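Software readiness checklist, bimanual tabletop station
Standavia site, round table
Control stack: Oderus. Planner: Pistton. Perception: in-house
Completed by: Fereshteh Sharifi
Period: October, second pass
Result key: OK / OK with comment / Open / Not applicable

Section A. Before anything is started

A1. Release on the station matches the release note. OK.
A2. Configuration loaded from the shared folder, no local edits. OK with comment. One local edit found in the gripper width limits. It was put back to the shared value and the station restarted.
A3. Clocks on both grippers and the host agree to within 2 ms. OK.
A4. Log disk has space for a full day. OK.
A5. Cable runs checked by hand for both grippers. OK with comment. Spare cable should be kept out of the reach area when the planner is live. The planner does not model cable at all, and the collision check will happily pass a path straight through a coil.

Section B. Perception

B1. Camera calibration file is present and loads without warnings. OK.
B2. Exposure limits set for daylight. Open. With the windows behind the table the automatic setting hunts between bright and dark. Fix the upper limit and repeat before Friday.
B3. Object list for the session agrees with the labels in the model. OK with comment. Cup, packet, bagged sponge, bottle and cable are all on the list. "Packet" and "bag" are still separate labels and the tracker swaps between them.
B4. Tracker keeps the same identity for an object when it is tipped over. OK with comment. A cup on its side is treated as a new object if the rim is turned away for more than 14 images in a row. Ticket raised.

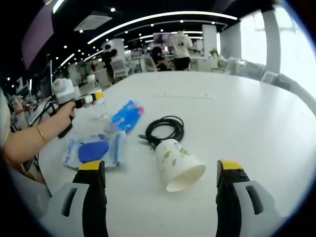

Does the cup need to be stood up again before the planner is started?

Leave it as it lies. Pistton takes the start pose from the tracker, so the item only has to be detected and still. If the pose confidence is under the limit, the planner refuses to start and writes the reason to the log.

B5. Clear plastic gives a usable depth value. Open. The bottle comes back with holes in the depth map on most runs. The planner is told to keep clear of the whole outline for now.
B6. Second gripper is masked out of the first gripper's view. OK. The mask follows the reported pose and was checked at both ends of the working range.
B7. People in the background are ignored by the object detector. OK. False detections past the table edge are dropped by the area filter.

Section C. Planning

C1. Table edge entered as a curve. OK with comment. The old file had a square table in it. Anyone copying an older configuration must replace this part.
C2. Minimum gap between the two grippers is enforced. OK.
C3. Planner gives up cleanly when no path is found. OK. It was given 226 recorded start poses and stopped without a fault on each one it could not solve.
C4. Planning time stays under the limit of 200 ms. OK with comment. Some plans take up to the full limit when both grippers approach the same item. Acceptable for this release.
C5. Flat items are approached from above. OK with comment. Thin packets need the lower approach height. The default leaves the finger tips too high and the grasp is reported as closed on nothing.
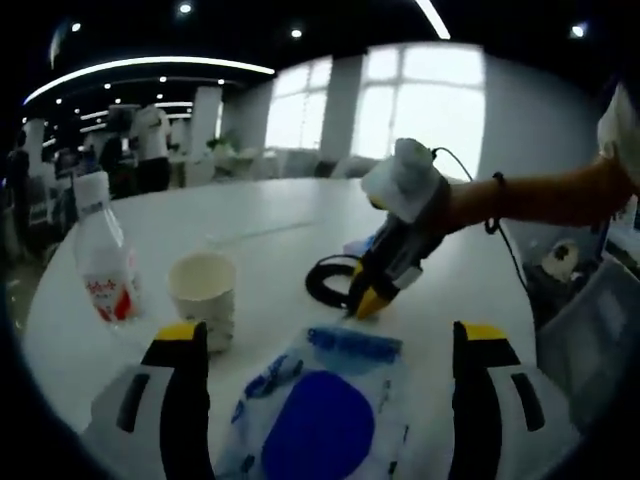
Abou Jaoude: I would not sign C5 as it stands. The approach height is read once at start-up, so changing it in the running session does nothing until the planner is restarted. Please either add the restart to the procedure or mark the item Open. I lost a morning to this on the other station.

Reply, F. Sharifi: Agreed. C5 changed to Open. Restart step added to the procedure as C5a.

C5a. Planner restarted after any change to approach height. Open, to be checked on the next pass.

Section D. Control and stopping

D1. Software stop halts both grippers from the host. OK.
D2. Loss of one gripper's data stream stops the session. OK. Tested by closing the stream on the host, first one side, then the other.
D3. Restart after a stop needs a person to confirm. OK.
D4. Width command and measured width agree when fully open. OK with comment. Right side reads slightly narrow. Within tolerance, but compare it again next time.
D5. Stop events appear in the log with the correct time. OK.

Open items carried forward: B2, B5, C5, C5a.
Station may be used for recording. Live planning on flat items is held until C5 and C5a are closed.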